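The Long Life of a Plain Table

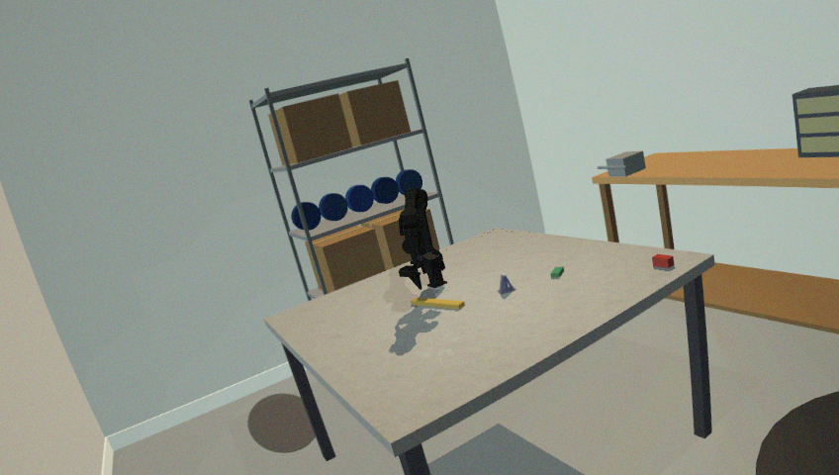 Bilal Qaisi has been repairing furniture in Kolevwood since he left school, and most of what comes through his door is tables. Chairs get thrown out when they break. Tables get kept, moved to the basement, given to a cousin, and at some point brought to him.

The usual trouble is the joint between the leg and the rail. People drag a table across the floor when they should lift it, and every drag works the leg loose. Qaisi charges $90 to take a leg off, clean out the old glue and set it again. A full job, with the top sanded and finished, runs to $300. Plenty of customers tell him they could buy a new one for that, and he agrees with them. Most leave the table anyway.

Kolevwood used to make tables as well as fix them. The Sartori works, down by the Ivitbridge rail stop, employed 500 people at its peak and sold mainly to schools and offices. Its best seller was a flat rectangular model with four straight legs and no drawer. Retired workers still call it the plain. The works closed, the building became storage units, and the plain turned up in garages all over the county.

Qaisi likes them. The legs are bolted, so a loose one takes a wrench and a few minutes. He keeps a coffee can of the right bolts on the windowsill and hands them out free.

What he can't fix is a top that has sat for years in a damp garage. The surface lifts at the corners first, then along the edge, and once water is under it the core swells. He tells people to stand the legs on scraps of tile and keep the top away from the outside wall.

In October he began teaching an evening class at the Fulingate library. He takes 5 people at a time, and each brings a table or part of one. One woman came with only the legs, having used the top as a door for her chicken coop. She went home with a new top cut from shelving, and the next class has a waiting list.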